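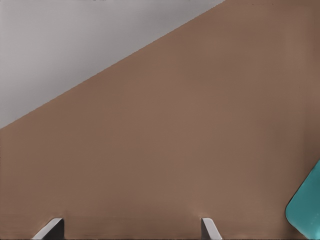
首页 > 工作站手册 > 装配辅助 > 第5章 > 上一节 | 下一节

第5章 与机械臂共用工作台:开班设置

撰文:Marwa Fahmy
2025/11/09

这一章写给每天站在Tiltska工作台旁边的人。以前包装线上最磨人的活,是把小盒一个个拿起、转正、放进托盘,一个班下来手腕又酸又胀。现在这部分交给机械臂,你的工作变成了备料、看节拍、处理它拿不准的件。刚上手那几天会有点不习惯,可一旦摸清它的脾气,真的很有意思!

5.1 开班前

1. 确认急停按钮已经复位,台边的指示灯为绿色。
2. 用干布擦净台面。胶带残留、碎纸屑都要清掉,相机会把它们当成零件的边缘。
3. 在Marnon控制软件里选择本班的产品配方。配方名要和工单一致,只差一个字母也请停下来核对。
4. 先在仿真界面里跑一遍“空抓”。虚拟夹爪应当张开、下降、闭合、抬起,全程不碰台面。
5. 空抓正常后,再点“载入实机”。

注意:仿真界面里的光线很均匀,车间可没有这么好的条件。靠窗的工位下午会有反光,请把遮光帘放下来,再做相机校准。

5.2 摆放工件

1. 工件平放在台面上,彼此之间至少留出20毫米,方便夹爪的手指伸进去。
2. 角度可以随意。系统会自己识别朝向,斜着放也能抓,你不用再像从前那样一件件对齐(这是我最喜欢的改动,省下来的时间足够喝口热水)。
3. 不要叠放,也不要让工件伸出台边。
4. 圆角的盒子请让夹爪夹直边。软件给出的抓取点如果落在圆角上,按“换点”,它会重新算一次。
5. 确认双手离开黄线以内的区域,按“开始”。

警告:机械臂运行时,任何人不得伸手进入黄线以内。工件掉了,先按“暂停”,等手臂完全停稳再捡。

5.3 它拿不准的时候

系统对某个抓取点没有把握时,手臂会停在工件上方,屏幕变成黄色。这时由你来决定:

1. 看屏幕上的预览,夹爪轮廓和工件边缘是否对得上。
2. 对得上,按“继续”。
3. 对不上,在屏幕上拖动轮廓,调到合适的位置后按“教它一次”。
4. 同一种工件连续失败2次,请把它放进待查盒,并在交接本上写明产品配方。

“教它一次”的结果会存进配方里,下一班的同事马上就能用到。我们在Haltent车间试用时,老师傅们调出来的抓取点比出厂设置好用得多,那些拿了多年盒子的手感,总算有地方可以存下来了。所以请大胆地调,调坏了也没关系,配方可以退回上一版。

提示:新同事最好先在仿真界面里练习拖动轮廓。那里怎么撞都不会损坏东西,练熟了再上实机,心里踏实很多。

5.4 岗位上的变化

每张工作台由一人值守,值守人负责备料、确认和记录。原来的搬放岗位改为轮换制,隔天换到质检或换型。轮换表贴在班组看板上,有特殊情况请提前和班长商量。节拍由班组自己设定,默认值偏慢,等大家都顺手了再往上调,没有必要第一天就追速度。

5.5 收班

1. 按“回原点”,等手臂停稳。
2. 检查夹爪手指表面有无磨损或粘胶,有粘胶时用酒精布擦拭。
3. 保存配方,退出软件。
4. 关闭气源和电源,在交接本上签名。

注意:夹爪手指必须成对更换。只换一边会造成夹持偏斜,薄盒尤其明显。

读者留言

小葵在二线:5.2第4条救了我。我们那种圆角盒老是夹歪,换点之后几乎没再掉过。

阿德:请问Adams型托盘也能用同一个配方吗?我们这边托盘边比较高,下降的时候看着有点悬。

Marwa Fahmy:阿德,高边托盘要另建配方,把接近高度调上去,先在仿真里跑一遍空抓再上实机。

老于头:一开始我挺抵触,觉得是来抢饭碗的。现在轮到质检那天,手腕倒是真不疼了。就是黄屏的提示音能不能小一点?

夜班小满:同问提示音,夜里听着吓人。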